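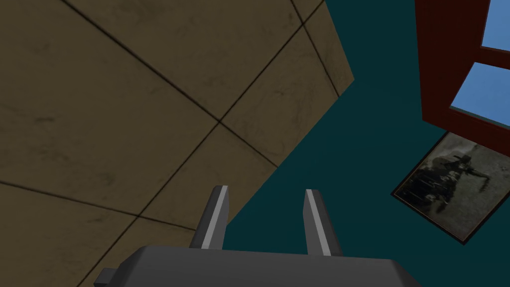 Skallness Rooms: data card

Skallness is a set of simulated household chores, seen from the gripper's own camera. We built it because we wanted to know whether a machine can do ordinary housework yet, and we're very happy to share what we have so far!

What's in it

There are 574 episodes across 40 room layouts. Each one covers a single short chore: clearing a table, shutting a drawer, moving a cup to the sink, putting a cloth back on its hook. Walls, tiles, window frames and wall pictures are swapped between layouts, so a policy can't simply learn that one colour of wall means "turn left". The gripper has two fingers throughout.

Every episode has wrist camera frames, joint positions, gripper opening and a one-line instruction in plain English. Frames with nothing useful in view (plenty of wall and ceiling while the arm swings about) are kept. A real arm sees those too, and a policy has to cope with them.

Can it do the chores?

Some of them, and it's a joy to watch. Our baseline, Negri, closes drawers very nicely and is decent with cups. Cloth is another matter – it folds in the simulator in ways that no tea towel ever would, and we don't trust our scores there. Of the 236 test episodes, Negri finished 118. Most of the failures begin with the arm losing sight of the object and never finding it again.

Known problems

Lighting is flat in the older layouts.
Drawer handles sometimes pass through the fingers.
Instructions are in English only.
Nothing here has been tried on a real arm.

Getting started

Unpack the archive, then run the viewer on a drawer episode first, as those are the shortest. The Lendetti loader reads everything except the joint files, which need the script in the tools folder.

Contact

Bhupendra Mishra looks after the layouts and Siamak Talebi the baseline. New cloth episodes are planned for August.

Last updated July 8, 2020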